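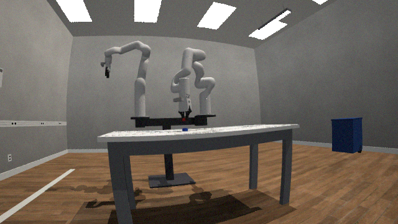

Rónán Sheehan wrote in to say that he has kept every copy of this newsletter since he moved to Kavanagh Road, and that in all that time he has never once seen us print a proper recipe for soup, which he thinks is a shocking gap with the cold weather on us. He is quite right, and I have been feeling guilty about it ever since his note came through the door.

So this month's item is all about soup, and mostly about the soup lunches, which started up again in November and have been a real pleasure (for me at any rate, as I mostly get to sit down and eat). There were leek and potato, a lovely carrot one with far more ginger than I would have dared, and a split pea that went so thick overnight that it had to be coaxed out of the pot with a kettle of water and a good deal of patience. We have raised 578 pounds so far towards the new cooker, with 1,000 as the target, and I do think we shall get there by spring if people keep coming back for seconds.
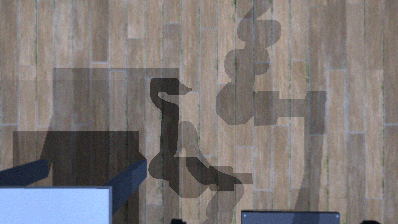

Floorboards, with shadows across them.

Now, the recipe. Rónán asked for lentil, so lentil it is. You want 200 grams of red lentils, rinsed until the water stops looking cloudy, 2 onions, a couple of carrots, a stick of celery if you have one lurking in the fridge, and a tin of tomatoes. Soften the vegetables slowly in a bit of oil – and I do mean slowly, give them a good quarter of an hour with the lid on – then stir in a teaspoon of cumin, the lentils, the tomatoes and enough stock to cover everything well. Let it tick over until the lentils have collapsed. My mother always put in a squeeze of lemon right at the end and so do I, and I would say leave the salt until then too, as stock cubes vary so much.

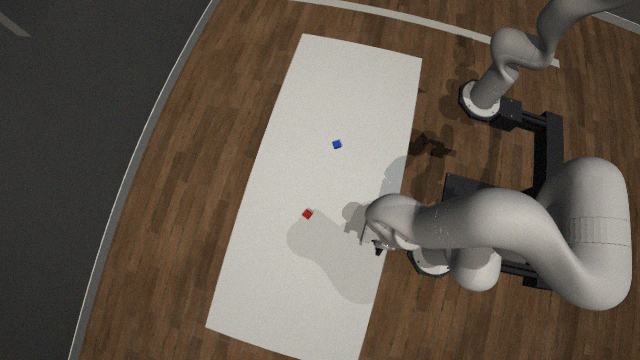 The red cube and the blue cube on the white mat.

It freezes beautifully, by the way. Old ice cream tubs are fine, but do write on the lid, or you will end up as I did last winter, thawing stewed plums for your supper.

The next lunch is on 7th December, from noon until the pots are empty. Bread is covered, but we are short of puddings, so if you can manage a crumble or a tray of something please let me know beforehand. Bring your own bowl if you can, and a friend too! 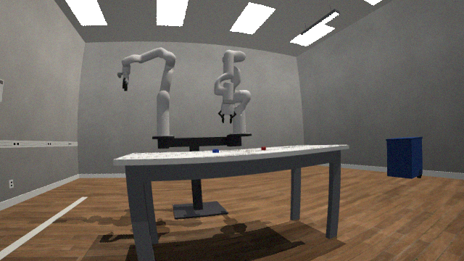

Two white arms behind the long table.

One last thing. A large ladle with a bent handle came home with me by mistake after the last lunch and it certainly isn't mine. It is washed and waiting on my hall table for whoever is missing it.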